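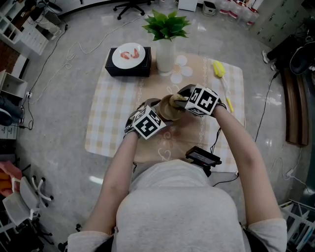 Escova na caneca, mesa pequena, toalha bege e branca aos quadrados.

Caderno de bancada, 3 de janeiro

Fonte Stiklow outra vez. A de bancada, linear, a que fica por baixo do osciloscópio. Queixa escrita no autocolante: "faz barulho e o multímetro salta". Barulho é um silvo fininho, vem do transformador ou do condensador de saída, não consegui decidir de ouvido. O multímetro salta mesmo, último dígito e às vezes o penúltimo.

Sem carga: limpa. Liguei-lhe a placa Jaltov à saída e aí está, dente de serra feio em cima do contínuo, 78 mV pico a pico com a ponta curta (mola na massa, sem o rabicho do crocodilo). Com o rabicho dava quase o dobro, medida deitada fora. Escrevo isto porque no caderno velho há uma série inteira feita com o rabicho e agora não se pode comparar com nada.

Condições: saída a 26 V, limite de corrente bem folgado, a placa Jaltov em repouso. Não é ripple da rede. Trigger em "line" não segura a forma, desliza sempre. Portanto oscilação da malha, ou qualquer coisa a entrar de fora. Apaguei a luz da lupa, desliguei o carregador do portátil, desliguei a estação de solda. Igual.

Tirei a placa Jaltov, pus só um condensador grande na saída (o azul da gaveta, 2.000 µF, é o que está marcado, não o medi). Oscila na mesma e pior. Com carga resistiva pura não oscila. Então é carga capacitiva, a malha de tensão está sem margem.

Abrir.

Parafuso de trás do lado esquerdo moído, saiu com alicate. Pôr um novo, M3 cabeça de panela, não temos preto, vai zincado. Cuidado com o fio do terra do chassis que está preso à tampa e é curto, quase arranquei o terminal. Alongar um dia.

Lá dentro: pó, nada queimado. Pasta térmica do transístor de passagem seca, branca, a esfarelar. Limpei e pus nova, já que estava ali. Mica intacta. Isolamento ao dissipador medido depois de apertar, infinito.

Rail auxiliar dos operacionais: 15 V certos, sem ripple visível na escala mais baixa. A parte negativa igual. Referência estável, estive a olhar para ela um bom bocado com o secador por cima e mexeu o que tinha de mexer. Ok, referência inocente. Potenciómetro de tensão também (rodei devagar, sem saltos; o de corrente arranha no fundo da escala, levou spray, melhorou, não é isto).

Então compensação. O condensador de compensação no operacional de tensão é cerâmico pequenino, dessoldei uma perna e medi: valor certo. Voltou para o sítio. A resistência em série com ele também certa.

Fiquei meia hora a culpar o operacional. Troquei-o por outro igual da gaveta (socket, benza-o deus). Nada mudou, mesma frequencia, mesma amplitude. Original volta para o lugar, o outro volta para a gaveta, marcado com ponto de caneta.

Depois fui ler para trás. Entrada de julho, letra minha: "trocado cond. saída Stiklow, estava seco, posto polímero Rulport, ESR óptimo!!" Com dois pontos de exclamação. Pois.

O esquema (pasta cinzenta, folha dobrada, café num canto) mostra que nesta topologia o condensador de saída é que faz o pólo dominante da malha e a ESR dele dá o zero que recupera fase antes do cruzamento. O original era um electrolítico comum, ESR modesta, e alguém contou com ela no projecto. O polímero tem ESR quase nenhuma, o zero foi parar lá para cima onde já não serve para nada. Sem carga ainda se aguenta. Com mais condensador por fora, também de ESR baixa, a fase vai-se embora. A placa Jaltov tem a entrada cheia de cerâmicos.

Contas feitas num canto da folha, não as passo, estão tortas mas a ordem de grandeza bate: o zero andava uma década e picos abaixo de onde anda agora.

Duas hipóteses:
a) voltar a pôr electrolítico normal
b) deixar o Rulport e pôr uma resistência pequena em série

Fiz b) primeiro por ser rápido. Fio de resistência enrolado num palito, pouco menos de um ohm, perna do condensador levantada. Liguei. Silêncio. Na placa Jaltov só ruído de fundo, no condensador azul idem. Encostei um curto à resistência com a pinça: volta a oscilar no mesmo instante. Tirei a pinça: pára. Repeti umas quantas vezes só pelo gosto. Causa provada, acho eu.

Só que a resistência em série estraga a resposta ao degrau. Com a carga comutada (a caixinha do MOSFET, gate pelo gerador) aparece um pico na borda que antes não havia, o esperado, corrente vezes resistência. Para a placa Jaltov não interessa. Para quem usa a fonte para tudo já é mais chato.

a) então. Electrolítico Abbasi da caixa de baixo, mesma capacidade que diz o esquema, tensão com folga. Medido no medidor de ESR: dentro do que as contas pedem, um bocadinho para baixo. Soldado. Pistas do positivo já um pouco levantadas de tanta troca, pus uma ponte de fio rígido por baixo, colada com uma gota de epoxy. Não voltar a mexer aqui sem necessidade!!

Resultado com o Abbasi:
sem carga, limpo
carga resistiva, limpo
placa Jaltov, limpo
condensador azul, um toque amortecido ao ligar e depois limpo
degrau de carga: afunda, volta, um só ressalto, aceitável

Deixei o polímero em paralelo? Não. Foi tentador e experimentei com duas molas: volta o silvo. Polímero retirado, saquinho, etiqueta "NÃO usar na Stiklow".

Transição tensão/corrente: fiz também, já que estava tudo aberto. Baixei o limite até entrar em corrente constante com a carga resistiva, vai e vem, sem guinchos. No ponto exacto da passagem o LED de corrente fica meio aceso e vê-se um bocadinho de penugem no osciloscópio. Sempre fez isso? Não tenho registo. Se alguém tiver uma captura antiga desta fonte nesse ponto que a cole aqui.

O silvo, já agora, era o transformador. Pus a chave de fendas no núcleo e o cabo no ouvido, com a oscilação provocada de propósito ouvia-se bem, sem oscilação só o zumbido normal. Curioso porque a frequência no osciloscópio é bem acima do audível, deve haver rajadas. Com a base de tempo lenta vê-se que sim, pacotes, aos soluços com a rede, amplitude a respirar. Devia ter olhado para a base de tempo lenta logo no início. Anotar isto a vermelho.

Terminais de saída: o preto rodava em falso. Apertado por trás com anilha dentada. O fio de sense estava soldado na lâmina do terminal e não na placa, está bem assim, deixar.

Calibração depois de tudo: o voltímetro do painel lê um dígito a mais em baixo e certo em cima. Mexi no trimmer de zero, ficou certo em baixo e continua certo em cima. Amperímetro não toquei, a carga boa está emprestada à outra sala.

Ensaio longo: tampa fechada, carga de potência, limite puxado, deixei enquanto arrumava a gaveta dos cerâmicos. Dissipador quente mas dá para pôr a mão. A ventoinha entra até 15 segundos depois de ligar a carga e mais tarde fica sempre a rodar. O termóstato parece-me preguiçoso mas era assim. Tensão não andou nada que se visse no multímetro de bancada.

Outra coisa, sobre a placa Jaltov: o fusível de entrada está com um remendo de fio por cima, não fui eu. Tirei o remendo, fusível novo, o valor é o da serigrafia. A placa arranca bem com ele, portanto o remendo era preguiça ou era para despachar. Por favor escrevam no caderno.

Nas gavetas: misturaram-se polímeros com electrolíticos normais na caixa de baixo, separei. Polímeros agora no lado direito, tampa com fita amarela. Os Rulport todos juntos num saco só. Os Abbasi estão a acabar, tirei um dos últimos desta capacidade.

Pendentes
- fotografar o esquema antes que a dobra o coma
- escrever a lápis no esquema, ao lado do cond. de saída: "ESR faz parte da compensação"
- ver as outras fontes da mesma série, levaram a mesma troca em julho ou não? a da prateleira de cima tenho quase a certza que sim
- parafuso M3 preto, encomendar com o resto
- alongar terra da tampa
- amperímetro, quando voltar a carga
- refazer a medida da série velha com a ponta curta, ou riscá-la

Quase me esquecia: o autocolante da queixa foi para o lixo, pus outro, "ok, cond. saída normal, ver caderno". Fonte de volta ao sítio por baixo do osciloscópio. O cabo de alimentação do osciloscópio está com a ficha folgada, empurrar até ao fundo se apagar.

Fui à prateleira de cima só para espreitar. Oscila também, com o condensador azul. Tem um polímero lá dentro, o mesmo. Fica aberta na bancada, tampa ao lado, parafusos no íman.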